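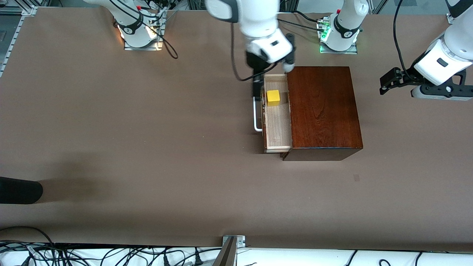 A two-arm tabletop cell with a small wooden cabinet. One gripper hangs over the open drawer and the yellow cube in it.

Kumsa is a task-sequencing program for two-arm robot cells. It takes a written goal such as "put the cube in the drawer and close it," splits it into short steps, and hands each step to a separate motion controller. It was written at Oltix, a software firm in Parketthorpe, by Faustino Zavala and Dimas Ngui. Its makers call it a general planner. Outside users have mostly described it as a well-kept list of drawer and block routines with a planner on top, and the published record gives them some support.

Background

Kumsa grew out of Cliretti, an earlier Oltix tool that replayed recorded arm motions. Cliretti had no model of the objects on the table. If a cabinet was moved by the width of a finger, the replay went on as before and the gripper closed on air. Zavala proposed keeping the recorded motions but choosing among them with a symbolic planner, which would check the state of the table between steps. The first internal version was ready in February and handled a single arm. Support for a second arm was added later and accounts for most of the code.

Design

The program has three layers. The top layer holds facts about the table in plain statements: the drawer is open, the cube is inside, the left gripper is empty. The middle layer searches for an order of steps that turns the present facts into the wanted ones. The bottom layer turns each step into joint motion and runs at 800 updates per second. The upper layers are far slower and are only consulted when a step ends or fails.

Facts are supplied by a vision module that looks for known objects and estimates their position. The state of a drawer is treated as a number between closed and open, with a cutoff set by hand. This cutoff has drawn more complaints than any other part of the program. A drawer near the cutoff can be read as open in one check and closed in the next, and the planner will then schedule a pull, cancel it, and schedule it again.

Step library

Kumsa ships with 16 step types, among them reach, grasp, pull, push, release and hand over. Each has a list of conditions that must be true before it starts and a list of facts assumed true when it ends. The word "assumed" matters. In the default settings a grasp is marked as done once the fingers stop moving, whether or not anything is between them. A stricter mode checks finger spacing and looks again with the camera, but it slows the cell down and was turned off in the runs Oltix published.

Two-arm coordination

Both arms share one plan. To avoid collisions, the program reserves blocks of space above the table and lets only one arm into each block. The method is safe and easy to follow, but on small furniture it often leaves one arm waiting while the other works. Ngui has defended this as a sensible default. It does raise the question of what the second arm adds in tasks where a single arm could pull the drawer and then reach into it.

Evaluation

Oltix reported results from 20 drawer trials, all with the same cabinet, and listed 6 failures. The report, dated 23rd November, gives no breakdown of causes and does not say how far the cabinet was moved between trials. No comparison with Cliretti was included, so the benefit of the planner over plain replay cannot be judged from it. Claims that Kumsa "adapts to new furniture" rest on a demonstration in which the new cabinet's handle position was typed in beforehand.

Tooling

The parts of Kumsa with the best reputation are its logs and its step viewer. Each planner decision is saved with the facts it was based on, and a failed run can be opened and walked through one step at a time. Several users are said to keep the viewer and write their own control code beneath it.

See also

Task and motion planning
Bimanual manipulation
Cliretti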